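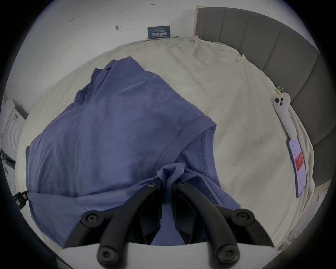

Blauviolett auf hellem Laken.

10. März 2018

Am Wochenende kommt bei mir die Winterkleidung aus dem Schrank. Eigentlich ist es dafür zu früh, in Erkier liegt morgens noch Reif auf den Autos, aber im letzten Jahr habe ich bis Mai gewartet und dann Löcher in zwei Pullovern gefunden. Seitdem fange ich im März an und lasse nur draußen, was ich wirklich noch anziehe.

Mein Kleiderschrank ist klein. Die Wohnung hat keinen Keller, und auf den Dachboden stelle ich nichts aus Wolle mehr. Im Sommer wird es dort sehr warm, im Herbst klamm, und die Kartons riechen danach wie ein alter Koffer. Was ich also wegräume, muss unters Bett oder in das oberste Fach im Flur. Das Fach im Flur ist tief, man kommt nur mit der Trittleiter hin, und alles, was hinten liegt, sieht man bis November nicht wieder.

Der schwierigste Fall ist jedes Jahr der Wintermantel. Er ist von Ramalho, dunkelgrau, Größe 38, und er wiegt 2.080 Gramm. Ich habe ihn auf die Küchenwaage gelegt, als ich ihn verschicken wollte, weil das Futter am Ärmel gerissen war. Verschickt habe ich ihn dann doch nicht. Die Änderungsschneiderei neben dem Bahnhof hat den Riss genäht, und man sieht die Naht nur, wenn man den Ärmel umstülpt. In die Reinigung gebe ich ihn nur jeden zweiten Winter. Dazwischen bürste ich ihn von oben nach unten aus, auch unter dem Kragen und in den Taschen, und hänge ihn über Nacht auf den Balkon. Taschen habe ich lange vergessen. Krümel, alte Taschentücher, einmal ein halbes Hustenbonbon, das sich mit dem Futter verbunden hatte.

Pullover wasche ich von Hand oder im Wollprogramm, je nachdem, wie viele es sind. Ich nehme das Wollwaschmittel von Flendby, davon deutlich weniger, als auf der Flasche steht. Mit der angegebenen Menge musste ich früher dreimal spülen. Zum Trocknen liegen die Sachen flach auf einem Handtuch, einmal am Tag drehe ich sie um. Das Wohnzimmer ist dann zwei oder drei Tage lang nur eingeschränkt benutzbar. Wer bei mir in dieser Zeit auf dem Sofa sitzen will, muss vorher Bescheid sagen.

Beim Zusammenlegen habe ich meine Gewohnheit geändert. Früher habe ich alles auf die gleiche Breite gefaltet, damit die Stapel ordentlich aussehen. Im Herbst hatte dann jeder Pullover eine Kante quer über der Brust, die sich auch mit Dampf schlecht entfernen ließ. Jetzt rolle ich die dicken Stücke locker auf und falte nur noch die dünnen. Es passt etwas weniger in die Kiste. Bei Baumwolle ist es mir egal, die wird sowieso gebügelt — oder eben nicht.

Zu den Motten. Ich habe Zedernholz ausprobiert, Lavendelsäckchen und diese Klebefallen. Das Zedernholz riecht nach ein paar Monaten nach nichts mehr, man soll es anschleifen, was ich genau einmal gemacht habe. Lavendel mag ich, gegen die Löcher hat er bei mir aber keinen Unterschied gemacht. Die Fallen zeigen nur, ob überhaupt Motten da sind, und das ist immerhin eine Auskunft. Am meisten vertraue ich inzwischen auf saubere Wäsche und Kisten, die richtig schließen. Empfindliche Sachen stecke ich vorher in einem Beutel für eine Woche in den Gefrierschrank. Dafür muss ich ein Fach leer essen, das plane ich Ende Februar ein.

Die Kisten sind ein eigenes Thema. Drei davon passen unter das Bett, und zwar nur, wenn der Staubsauger woanders steht. Ich hatte lange Kisten aus Pappe, dann habe ich mir das Modell Troltville gekauft, mit Deckel und vier Klammern. Eine der Klammern ist im ersten Jahr abgebrochen. Ansonsten sind die Kisten gut, vor allem lassen sie sich am kurzen Ende herausziehen, ohne dass man das Bett verrücken muss. Beschriftet wird mit Malerkrepp: »Wolle dick«, »Wolle dünn«, »Schals und Rest«. Der Rest wird jedes Jahr größer.

Aussortiert wird nebenbei. Ich habe es mit der Regel versucht, dass alles wegkommt, was ich ein Jahr lang nicht getragen habe. Das funktioniert bei mir nicht. Die schwarze Hose für Beerdigungen trage ich zum Glück selten, und die Skiunterwäsche brauche ich, sobald die Heizung ausfällt. Stattdessen ziehe ich jedes Teil kurz an, bevor es in die Kiste geht. Kratzt es, kneift es, rutscht es, dann kommt es auf den Stuhl neben der Tür. Diesmal liegen dort 6 Teile, darunter eine Strickjacke, die ich schon zweimal vom Stuhl zurückgeholt habe. Am Montag bringe ich den Stapel weg, die Annahme hat nur bis Mittag geöffnet.

Draußen bleiben vorerst der Mantel, ein dicker Pullover, zwei dünne und die Stiefel. Die Stiefel müssen noch gefettet werden, das Lederfett ist leer. Mützen und Handschuhe liegen wie immer im Korb im Flur, da räume ich erst im April auf.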